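The Desk at Home Is Not a Perk

My employer renewed its remote work policy in August, and the announcement used the word "flexibility" 4 times before it got to the part about the webcams. I have worked from my spare room for long enough to be glad of it. I don't want to go back to the Prusow bus, and I don't miss the microwave line. But I have started to read these announcements the way I read the back of a phone contract, and I think more people should.

Take the savings. Every remote work pitch has a paragraph about how much the worker keeps in his pocket: gas, lunches, dry cleaning. Fine. I kept a list through the last cold spell and found that my heating bill had gone up by $71 for the month over what it was when I left the house every morning. My chair cost more than that. The internet plan I had before couldn't carry a video call and my son's homework at the same time, so I moved to one that could. None of this shows up in the pitch. The company, meanwhile, gave up two floors of the Halász building, and I have yet to see a paragraph about where that rent went.

Then there is the survey. Ours came back saying 97 percent of staff were "satisfied or very satisfied" with working from home. I believe people ticked those boxes. I ticked one myself. The choices were working from home with the new monitoring software or going back in five days a week, and if you ask a man whether he'd like soup or a slap he will report high satisfaction with the soup.

The software is called Trundovard. It puts a green dot next to your name while you type and turns it gray when you stop. I do a good part of my job by reading long documents and staring out of the window, and I used to do both at the office without anyone minding. Now I nudge the mouse. I know a dozen grown adults who nudge the mouse. A whole company of them is paying by the seat to find out who has the liveliest wrist.

Managers will say it's only one signal among many, and maybe it is for a while. Then a bad quarter comes along and the one signal that is already in a spreadsheet becomes the one that gets used. I've seen it with call times, and before that with badge swipes.

Hòa Ngô, who trained me when I started and has since left for a smaller outfit, thinks I am too hard on all this. Her argument is that offices watched people too, and in a nastier way, with the boss walking past your screen and the same few people always getting the good projects over a beer. She is right about the beer. She also has a daughter in kindergarten and a commute that would have eaten her mornings, and I'm not going to tell her that the arrangement is a bad one for her. It plainly isn't. Where we part is over who should be grateful. She says she feels lucky. I think a person doing a full day's work for a full day's pay has nothing to feel lucky about, wherever the desk happens to be.

What I would like is dull. Pay toward heat and internet, as a line on the paycheck, the same every month. A rule that messages sent after supper can wait until morning, with the rule applied to directors first. New hires paired with somebody who will pick up the phone. And the green dot gone. If a manager can't tell from the work whether the work is being done, a dot won't help.

I'd also like a little less cheering. Our team chat has a channel for photos of people's "home office wins," and every post in it gets a row of clapping hands. I have clapped for a plant. There is something tiring about being asked to celebrate an arrangement whose terms you weren't asked about, and I notice that the people who post the least in that channel are often the ones with a laptop on an ironing board.

The vendors don't help. Rikgate, which sold us our meeting system, sends a newsletter every other week promising that the next release will bring back "the hallway conversation." I remember the hallway conversation. It was mostly about parking.

I will keep working from home, and I'll go on complaining about it, on my own time, with the dot gray.
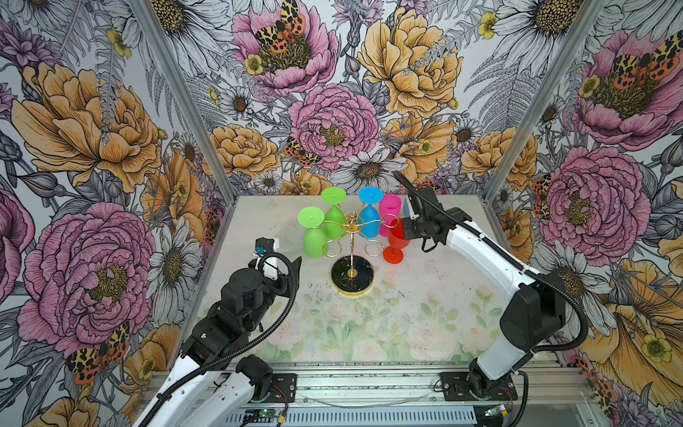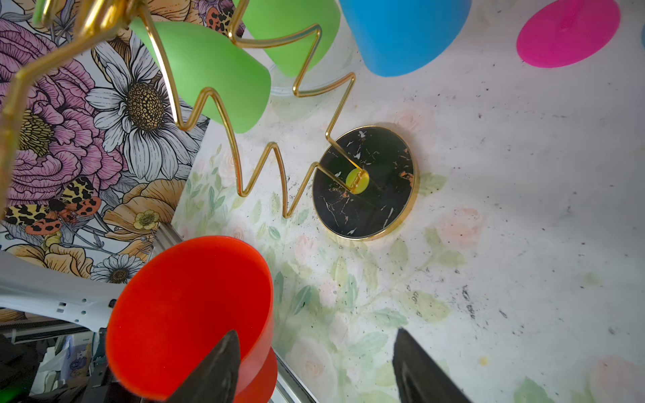

Both photos: gold wire stand with colorful plastic drinkware.

Posted 14 December 2022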